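Setting Up a Desk You Can Work At
Handout 6, Trovgate evening course in home and small office skills

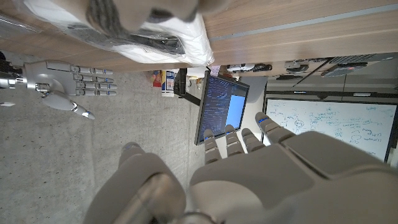
How far away should the screen be?
An arm's length is a good place to start. Sit back properly, stretch your arm out, and your fingertips should nearly touch the glass. If you find yourself leaning in to read, make the text bigger before you start dragging the monitor closer.

Right, on to the notes. I talked too fast last time (sorry, I'd had a lot of coffee) so I've written this one out in full, and you can stop scribbling and just try things.

The desk top

I like a light wooden surface. Dark ones look smart in the shop but every crumb shows, and a very pale white one bounces the lamp straight back into your eyes. A bit of visible grain is lovely and hides pen marks too! If yours has a hard front edge, rest your wrists on it for a minute and see whether it digs in. Mine did, for years, and I simply put up with it.

The thing I see most often is bags. We bring something home in a plastic bag, put it down on the desk and there it stays, with whatever it came with still inside. I did a proper clear-out in October and found a bag with two chargers and a remote control I'd already replaced. So: empty the bag, find a home for what was in it, and put the bag away somewhere that isn't the desk.

The screen

Top edge level with your eyes or a touch lower. If you wear varifocals, go lower still or you'll spend the day with your chin up. A monitor can stand at an angle on the desk if that suits the room, but then turn your chair to match it. What hurts is sitting square to the desk and twisting your neck all afternoon.

Dark backgrounds with small pale text: some of you love them, some can't bear them. I'm in the second lot after four o'clock. Try both for a day each and keep the one that leaves you less squinty. A bright panel next to a dark one can be tiring as well, so turn the brightness down a notch in the evening.

The floor

Concrete floors are tough and easy to sweep, and the speckled sort is very forgiving, which is the trouble with it. Little scraps of paper and bits of packaging sit there for weeks. I sweep from the wall outwards and finish under the desk. It's cold on the feet in winter too, so a mat is worth having, but get a flat one if your chair has wheels.

Cables: fold them up loosely and use a soft tie. Please don't wind them tight round your hand and knot them, I have killed more than one that way. Nothing should trail where your feet go.

The whiteboard

Hang it or stand it where you can reach it from your chair, or at least with one step. If you have to walk round the desk to write on it you won't bother, and it'll still say "ring dentist" next year. Keep one corner for today only. Someone asked about the Pralturo pens: they're fine, they wipe off well, but they dry out quickly if the cap isn't pushed on until it clicks.

To try at home before next time

Clear everything off the desk, the lot, and wipe it down.
Put back only what you used in the past day.
Check the screen with the arm's length test.
Sweep underneath.
Write down anything that still feels awkward and bring it with you.

Next session is in room 16 instead of our usual one, same time. We'll be doing lamps and daylight, so if you have a desk lamp you dislike, bring it along and we'll see what can be done with it.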